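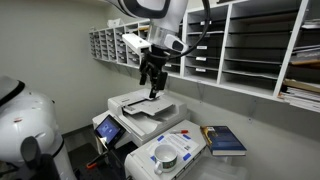 Achterberg Discovery Services, Assay Support Group

How to check the solubility of a compound before the cell assay

Written by Meron Shiferaw. Comments from Tove Kragh are included.

Many strange dose-response curves that come to our group have a simple explanation. The compound was in solution in DMSO, it was diluted into medium, and it came out again. The curve becomes flat at the top or it goes down, and then people start to discuss biology. I ask all project teams to do this small check first. It takes one afternoon, and most of this time is waiting.

The method measures kinetic solubility. You start from a DMSO stock, dilute it into buffer or medium, and look for particles after a short time. It does not give you thermodynamic solubility, for which you must start from the solid and wait much longer. Please write "kinetic" in your report, so that the two values are not mixed in the project table.

What you need

The DMSO stock of your compound, completely thawed
Assay buffer and also the complete medium, with serum if your assay uses serum
DMSO from the same bottle that you will use in the assay
One clear, flat-bottom 96-well plate for reading, and one V-bottom plate for the dilutions
One control compound that is well soluble and one that is known to precipitate
Plate shaker (we use the Sekano)
Plate centrifuge
Plate reader that can measure absorbance at a wavelength where your compound does not absorb (we use the Bralier)

Preparing the stock

Let the stock come to room temperature with the lid closed. DMSO takes water from the air very easily, and a stock with water in it can precipitate already in the tube. Mix it well and hold the tube against the light. If you see crystals or a cloud, warm it in a 37-degree bath and mix again. If it is still cloudy, stop there and ask for a fresh stock. A solubility value from such a tube has no meaning, and neither has any other value from it.

Do not trust the label on an old tube. Rhodri Skyrme in compound management can tell you how many times a stock was thawed.

Making the dilutions

1. In the V-bottom plate, make a two-fold dilution series of the compound in pure DMSO. The dilution should be done in DMSO and only after this transferred into buffer. If you put the highest concentration in buffer and then dilute it down in the same buffer, you carry the precipitate with you through the whole row.

2. Plan the series so that the highest final concentration in the reading plate is higher than what you want to test in cells. If the highest dose in your assay is 50 micromolar, begin one step above it. A compound that is just soluble at the top dose today may be just insoluble next month.

3. Fill the wells of the reading plate with buffer. Use a second block of wells for the medium.

4. Transfer the DMSO series into the wells. The final DMSO must be the same in every well, and the same as in your cell assay. Put the tip under the surface of the liquid and mix slowly. Fast mixing makes bubbles, and the reader sees a bubble as a very insoluble compound.

5. Include wells with DMSO only, wells with buffer only, and both control compounds. Make 3 replicates of everything.

6. Cover the plate and shake it at 800 rpm for five minutes. With small volumes you can go a little faster, but look under the cover for drops.

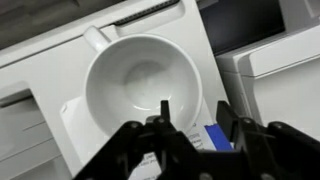

White cup, seen from above

Incubation and reading

Read the plate once immediately after shaking. Then leave it, covered, under the same conditions as your assay. For a short enzyme assay one hour at room temperature is enough. For a cell assay you should keep it in the incubator and read it again the next morning, because some compounds precipitate very slowly, and this is exactly the type which gives trouble in a long treatment.

Before each reading, remove the cover and look from below for bubbles. A clean needle takes them away. Shake shortly before the reading, as the particles go to the bottom and are then not distributed evenly in the light path.

Subtract the mean of the DMSO wells from all values. Do it separately for buffer and for medium, as medium with serum has a higher background. Plot the corrected absorbance against concentration. A soluble compound gives a flat line close to zero. When precipitation begins, the line turns up, usually quite sharply. Report the last concentration before the turn as the kinetic solubility, together with the medium, the DMSO content and the time.

If the line goes up slowly from the lowest concentration, think first about color. A yellow compound can absorb more than you expect. Move to a longer wavelength and read again. If the slope disappears, it was color.

Confirming with the centrifuge

For important compounds we want a second proof. Transfer the suspicious wells to a V-bottom plate and spin it at 3,000 rpm for ten minutes. Take the upper part of the liquid carefully, without touching the bottom, and send it for LC-UV together with a sample that was not spun. If the two peak areas are the same, the compound stayed in solution. If the spun sample is clearly lower, the difference is what you have lost.

The speed is for our rotor. Other rotors have a different radius, so please calculate the g value for yours before you copy this step.

Small aggregates will not always go down in the centrifuge, and the reader may also miss them. If your biochemical assay shows a very steep curve and the activity disappears after adding a little detergent, talk to Obsa Negash about light scattering.

Common problems

The soluble control is cloudy. Most often the buffer is old or was kept cold and not mixed. Filter a fresh portion and repeat.

The replicates do not agree. Check the tips first. Viscous DMSO stays on the outside of the tip, and at very small volumes this is a large error.

The compound is soluble in medium and not in buffer. This is normal with serum, where protein binds the compound and keeps it in solution. Remember that the free concentration is then lower than the number you have on the axis.

Saving the results

Upload the raw reader file and the plate map to Odside in the folder of the project. Please use the compound number with the batch number in the file name. Two batches can be different salt forms, and their solubility should not be averaged.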